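4. Does talking to seedlings do anything?

The claim comes from a gardening leaflet handed out in Nirnton, which says plants that are spoken to grow "up to a third taller". It gives no source. Thịnh Cao wrote to the address on the back and got a seed catalogue.

We sowed 400 radish seeds in April, half in the music room and half in the store next door. Darren Hartley read to the first lot every morning. Of the 400, 300 came up, split almost evenly between the rooms. The spoken-to plants were 3 mm taller on average, and I don't believe it means much. The music room has the bigger window, and Darren breathed on them.

Thiện Vi thinks we should have used a recording. I agree, and said so at the time. Each plant got the same amount of water on the same days, whichever room it was in.
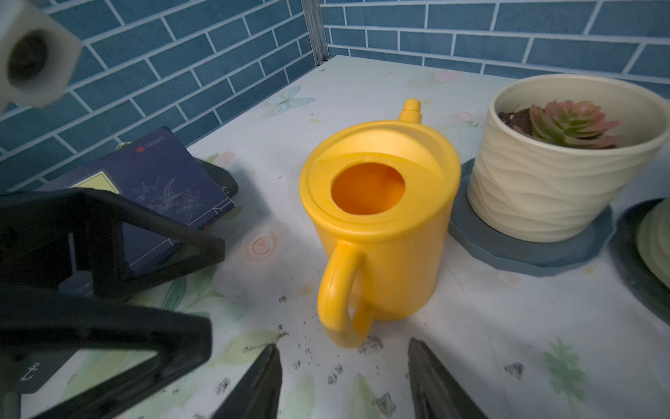 5. What we would change

Swap the rooms halfway through. Have someone measure who doesn't know which tray is which, as Chia-hao Chien knew and was hoping for a result.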